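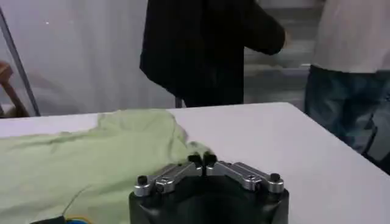
Running a Cloth Practice Session with the Club Arm

These are the working notes for the cloth group. Read them through once before your first Friday, then keep them open on the bench laptop while you work. A full session for two people takes one evening. If you are new, you will run the second half, after watching someone else run the first.

Before you start

You need the arm, the wrist camera, the white table, one piece of cloth from the practice bin, and a free slot on the sign-up sheet. Take a single piece. Two pieces of similar color on the table at once will spoil the recordings for the fold task.

Check out the Kallent case from the cabinet and sign for it. Inside are the spare fingertips, the hex keys and the short camera cable. The long cable belongs to the wheeled robot group and has to stay on their shelf.

Power on in this order:

1. Laptop first, on its charger.
2. Camera. Wait for the picture to come up in Jestik before you go on.
3. Arm controller, with the stop button pressed in.
4. Release the stop button when both people have said they are clear of the table.

Jestik is the control program an earlier group in the club wrote. It is not pretty, but it does three things we need: it drives the arm from the hand controller, it records the camera along with the joint positions, and it saves each try in its own folder. If it opens with a gray window and no picture, close it and pull the camera cable out and back in. Restarting the laptop does not help.

Checking the gripper

Open and close the fingers slowly five times with the arm parked. Watch the linkages on both sides. They should travel together and the tips should meet in the middle. If one side lags, stop and check the pivot screws on that side. A quarter turn is usually enough. Do not use thread glue on them.

Look at the rubber on the tips. Cloth is hard on the fingertips in a different way than blocks are. Lint builds up on the rubber and after a while it slides over fabric without catching. Wipe both tips with a damp paper towel before the first try and again at the break. If the rubber has split, swap in a new pair from the case and write it on the sheet inside the lid.

Set the closing force to 16 in the settings panel. The block group runs theirs higher and often leaves it that way. At their setting the gripper will hold a towel very well, but it also heats up and shuts itself off partway through the evening.

Setting the height

This is the step that goes wrong most often. Fabric lies flat, so the tips have to come down almost to the table to get hold of it, and the table does not give.

Clear a patch of table with no cloth on it. Bring the arm down over that patch in slow mode until the tips just touch a sheet of printer paper. Slide the paper. If it drags but still moves, the height is right. Press "Set floor" in Jestik. The arm will now refuse to go lower than that point for the rest of the session.

Do this again any time someone bumps or moves the table. Do it again after changing fingertips, too. The new ones are a little longer than a worn pair.

Placing the cloth

For the pick-up task, hold the cloth by the middle at about chest height and drop it. Leave it the way it lands. People want to tidy it up, and then every recording starts from the same neat pile and we learn nothing from the set. If it lands partly off the table, drop it again.

For the fold task, lay it flat with your hands first, then pull one corner toward the center.

Keep the cloth within reach of the arm. The taped marks on the controller side show the limit. Beyond them the wrist has to tilt and the camera loses sight of the fingertips.

Driving a try

One person drives and the other calls. The caller watches the table directly and the driver watches the screen. Swap every ten tries -- the driver's hands get tired before the driver notices.

Start the recording, then move. A pick-up try goes like this:

Hover above the cloth with the fingers closed and look for a ridge. A ridge is any fold that stands up from the rest. Upper edges and bunched-up ends are good places to look. Flat areas are not worth trying until you have had more practice.

Turn the wrist so the fingers will close across the ridge. If you line them up along it, they will press it flat and come up with nothing.

Open the fingers a little wider than the ridge, go straight down, close, and wait one second. Then lift slowly. When the cloth is clear of the table, hold for 2 seconds and stop the recording.

If you miss, do not go back for a second grab in the same recording. Stop, mark it as a miss, and start a new one. Misses are kept. They are as useful to us as the good ones, provided they are labeled.

The caller says "stop" for any of these: a hand over the table, the cloth caught in a linkage, the cable pulling tight, or the arm making a noise it did not make before. The driver presses the button first and asks about it afterward.

When the cloth gets caught

It will happen, mostly with thin fabric. Press the stop button and leave it pressed. Open the fingers by hand using the release on the housing, and work the cloth out backward, the way it went in. Never drive the arm to pull it free. We bent a linkage that way in March and lost two sessions waiting for the part.

Labeling

Each try gets a task name, the cloth type, and hit or miss. Jestik asks for all three when you stop recording. Pick the cloth type from the list instead of typing your own. Before we had the list, the same towel was in the files under six spellings.

At the close of last term the cloth set held 1,818 tries, and 1,459 of them were usable. Most of the rest were thrown out for missing labels. A smaller share had the height set wrong, so the tips never reached the fabric. Both are easy to prevent.

Shutting down

Park the arm, press the stop button in, then turn off the controller, camera and laptop in that order. Copy the evening's folder to the Flokwood drive before you close the laptop. Check that the number of folders matches on both sides.

Fold the cloth and put it back in the practice bin. Wipe the table with plain water. Return the Kallent case and sign it in. If anything is loose, worn or missing, leave a note in the case as well as on the sheet.

New drivers need ten supervised pick-up tries before they can book a slot without a senior member. The fold task comes after that.

Jabłońska Robotics Club -- Cloth Group | Contact the club desk | Copyright Jabłońska Robotics Club | Back to top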